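# School recitation contests

A recitation contest is a school event where students say a poem (or sometimes a speech) from memory in front of judges. I've been keeping this page for the Okell school wiki for a few years now, and I was a contestant once myself, so forgive me if I wander off into my own opinions now and then!

## How a contest usually runs

Most schools start in the classroom. Each student picks a poem, learns it, and says it for the class, and the teacher sends one or two people on to the school round. At Okell the school round is on a Thursday, right after lunch, which I've always thought was a terrible time to ask anybody to listen to an elegy. Winners go on to the district round at Clullulell, and from there a single student goes to the final in Koltodholm.

The hall at Koltodholm seats 915, and it feels like more when you're the one walking out to the microphone. I only made it as far as Clullulell, but I sat in the balcony at the final the year Mercedes Chambi won it, and I could hear every consonant.

## Picking a poem

Our contest list has 180 poems on it, old and new mixed together. You need one for the school round and two for district, and one of those two has to be under 25 lines. My advice is to read them out loud from the start, even the ones you think you'll hate (I ended up with a sea poem I'd skipped twice). Long poems scare people off, but a short one can be harder, with nowhere to recover if you rush the opening.

Students sometimes ask if they can do their own work. They can't, at least in this contest. The Apaza Prize, run in August by the same people, is for original poems, and it has its own rules and its own judges.

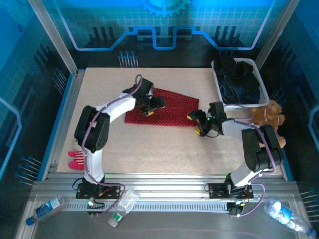
Judging is done on a sheet worth 100 points. Accuracy takes up a chunk of that, and an accuracy judge follows along with the printed text and marks every dropped or swapped word. The rest goes to voice, physical presence, and how well the student seems to understand the poem. Presence is the one people misread. Props and costumes are out, so even something as small as a red polka-dot cloth like the one lying on the speckled tabletop would have to stay backstage, and big acted-out gestures tend to lose points too. Yhon Pacheco, who coached me, used to make us practice with our hands in our pockets for the first week, and then take them out and see what they wanted to do. Mine wanted to go straight back in.

## Memorizing

Everybody has a method. I wrote mine out by hand, one stanza a night, and said it on the walk to school. Mercedes told our poetry club she learned hers backward, last stanza first, so she was always heading toward the part she knew best. I tried that later and I think it's brilliant, though it did make me a little shaky on openings.

A prompter sits in the front row at every round. If you freeze, you look down at the prompter and you get the next few words. It costs you on accuracy, but you're still in the running, and I've seen a student take one prompt and still come in second.

## A little history

The Okell contest began as an after-school reading in the old library, with no scores and a plate of cookies. Scoring came in when Clullulell asked each school to send one person. The final drew 3003 entries at classroom level across the region in its biggest year, if you add up all the sign-up sheets, and that number still gets printed on the back of the program.

## See also

- Apaza Prize (original poems)
- Okell poetry club
- Clullulell district round, past winners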